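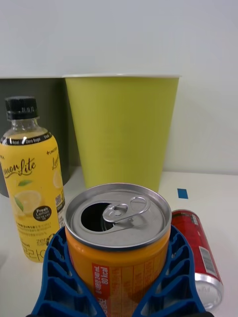 Running a drinks table at a community race
Speaker notes, spring meeting of the Asden Road Runners

Category: Talks and Handouts
Last updated: 5 May 2019

Opening

Good evening. My name is Muammer Toprak and I have run the drinks at the Arnby Half since the course moved to the river side. Doğukan Gündoğdu did it before me and a lot of what I'm going to say comes from his notebook, which he left in the shed with the folding tables.

Ask for hands: who has worked a water stop before? Who has worked one that ran out?

Keep this part short. They want to get to the layout.

The year we ran out

Tell the Pacheco Hill story. We had 409 runners and two stops. The day warmed up after ten, and the people at the back of the field were out there longest and drank the most. The second stop had no cups left by the time the walkers came through. There was plenty of water. We poured it straight into people's hands and into one man's hat.

What we changed after that:

– We count cups by runner and by stop, and then add a third. For the September race that came to 2,000 in the end, with a few sleeves left over.
– Cups travel in two different cars.
– The last stop gets set up first. It used to be last because it was the farthest drive.

Pause here for questions on cup numbers. There is always one about reusable cups. We tried them at the 10K and lost most of them in the hedge. I would try again on a lap course where people pass the same bins.

Cups: size and fill

Paper, and bigger than you think. A small cup filled to the top ends up down the runner's shirt. A large cup filled a third of the way can be pinched at the rim and drunk on the move. Show them the pinch. Walk across the front of the room doing it.

If you serve two drinks, use two cup colors and keep them the same all day at every stop. Put the colors in the race email and on the board at the start. Runners at mile nine don't read signs on a table.

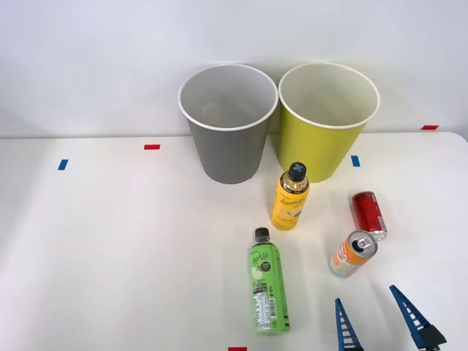 Table layout

Water first and last, sports drink in the middle. Someone who misses the first table still has a chance at water, and someone who took the sweet stuff can rinse it down.

Leave a gap of at least 72 feet between the first table and the second. We paced it out with a tape after the first year because everybody had a different idea of what a gap was. On the Undow stretch the shoulder is narrow, so the tables go single file and the helpers stand behind them with their backs to the fence.

Don't stack more than two layers of filled cups. A sheet of stiff cardboard goes between the layers. Take the cardboard home flat and dry it or it will be useless by the fall.

Handing over

Hold the cup from below on a flat palm, or lightly at the rim, arm out to the side. Say what it is, loudly: "Water, water." Look at one runner at a time. Let go as soon as they touch it.

New helpers step forward to meet the runner. Tell them to stay put. The runner has already picked a line and will come to the cup. 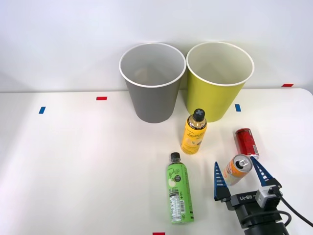

Teenagers are very good at this job and get bored after an hour, so swap them onto bins or the jug refill halfway through. Doğukan used to put the loudest one at the front of the first table, and I still do.

Cleaning up

Bins go farther down the road than feels right. The last one at Arnby is 300 feet past the end of the table and it still fills up. Give one person a rake. Cups rake up faster than they pick up, unless the grass is long.

Sweep the road before you fold the tables. The county asked us for this and it takes ten minutes.

Finish

Sign-up sheet is by the door. We need people for the Undow stop and the hill. If you can bring a pickup, write that next to your name – the big water jugs don't fit in a hatchback with the seats up.

Skip the slide on permits if we are past eight-thirty.

Contact the club | © Asden Road Runners | Back to top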